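Wollura review notes — README

3 min read

These are the files behind my check on Wollura's "calmer skin" claim for its overnight barrier cream. I am not a dermatologist. I bought my own jar, and I went in doubting most of what the label promised.

What's in the folder

- reviews.csv — 1135 customer reviews copied from the Zarwood store page
- forum.csv — 2604 posts from the Toom skincare boards that mention the cream
- notes.txt — my own patch test, left forearm and jaw

İlker Karaca did the copying and removed usernames. Ilze Navickas and I labeled each entry as better, worse, no change or can't tell. Where the two of us disagreed, the entry went to "can't tell." That column is large, and I'd be suspicious of any skincare data where it wasn't. 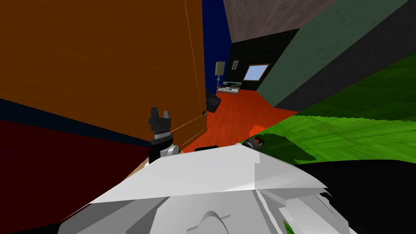
Simulated view: wooden door with a dark round knob.

Known problems

Store reviews lean happy. Plenty were written within days of delivery, too soon to say much about redness, and a fair number talk only about the smell. The forum posts lean the other way — people go there to complain. Please don't average the two files and call it balance.

Very few people say what else they were using. If someone started a gentler cleanser the same week, I can't tell which product deserves the credit, and neither can Wollura.

Labels were made in a Trindex sheet. Version 2 fixes a sorting mistake that shifted the star ratings down a row. If you downloaded this before October, get it again.

Use the files however you like, but don't quote them as proof that the cream works. My jaw looked the same at the end of the jar.

2 comments · Share

© Wollura review notes · Contact · Back to top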